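From: Colton MacPherson
To: gripper-users list
Date: Jun 17, 2019
Subject: Re: Budgeting for a second pair of hand-held grippers

Hi Muthoni and all,

Great question, and I'm so glad someone has asked it before the money was spent instead of after! We went through exactly this in March, so I'll answer bit by bit under your message.

Muthoni Mugo wrote:
> We have been using one pair of hand-held grippers for our
> household tasks and we're now putting in for a second pair.
> Our head of department wants one figure for the whole year.
> I have a quote for the grippers themselves, but I don't trust
> it to be the whole story. What did other groups forget the
> first time? Also, is it worth paying for the Dekberg service
> plan, or do you just keep spares on the shelf?
> We'd be working in ordinary lived-in rooms, not a lab.

The quote is never the whole story, you're right about that. When we bought our second pair the line everyone had left out was pads. The ribbed finger pads are a consumable, plain and simple. We go through a set on each hand far quicker than the sheet from Mfaume suggested, mostly from cardboard and rough foam, and our first order ran dry in the middle of a recording week. I now put $420 a year against pads for two pairs and I haven't had to go back and ask for more. If your tasks are mostly bottles and soft packets you may get by on less.

Pins are the other small thing. They're cheap, but they only come in bags, and postage costs more than the bag does. Buy two bags with the main order and you can forget about them for ages.

On the service plan: we didn't take it, and I'd make the same choice again. Dekberg wanted $1,090 for the year, and for that you post the unit off and wait. We asked about a loaner and there wasn't one on our tier. With four grippers in the cupboard you can keep one pair going while you fix the other, and Stevudik will sell you a finger linkage on its own if you ring them (it isn't on the website, you have to ask for it). The exception would be if your people are nervous about opening things up. We have two students who love it, so labour is free and cheerful.

Then storage and charging. I'd budgeted for memory cards and completely missed batteries. With one pair you can stop for lunch while things charge. With two pairs there is always somebody standing there with a flat one. We ended up with nine batteries and a proper multi-bay charger, and I'd write that into the first request because it's very hard to get a charger approved on its own later. It looks like an afterthought on the form, even when it's the thing holding everybody up.

Objects and tabletops! Please give yourself a line for these. Ours is called "household goods" and it covers foam boxes, pump bottles, snack packets, tablecloths, all of it. I was embarrassed to ask for tablecloths, but a different cloth changes how a task looks through the camera for next to no money, and I would rather have six cheap cloths than one more gadget. Foam boxes get chewed along the rims, so buy a sleeve of them.

Since you mention lived-in rooms, I'd also plan for setup time as a cost. We allow half a morning per room and it's money well spent – you want the table at a sensible height, room for two people to stand without knocking elbows, and the place otherwise left as it is. A small folding table that goes under your arm beats anything we've tried to hire. The photo should give you an idea of the space we work in.

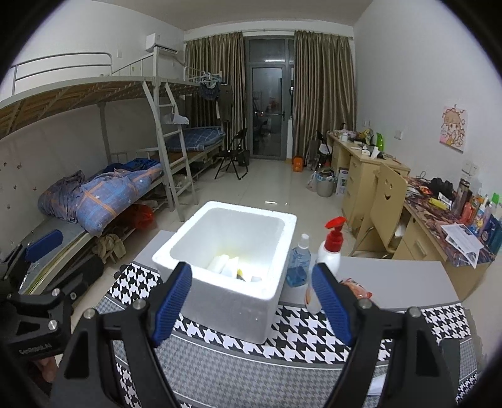 Foam box task in a dorm room, houndstooth cloth on the table, bunks to the left and desks to the right.

For the one-figure question, what worked for us was splitting it privately and handing over the total. Grippers, then pads and pins, then power and cards, then household goods, then a bit for freight. Freight surprised me. The Nistell cases are lovely and they fit the foam inserts properly, but ours were charged by volume and it came to $134 just to get them here. If you can pick yours up in person, do.

Last thing, ask whoever you buy from whether the second pair will be the same revision as your first. Ours were slightly different at the pad mount and we had two kinds of pads in two bags for months. A bit of coloured tape sorted it out, but I'd have held off a few weeks to get a matching set if I'd known.

Happy to send you our spreadsheet if you'd like it. It's ugly, but the headings are sound. And do tell the list how you get on, I'd love to know what your pads cost you over a year!

Cheers,
Colton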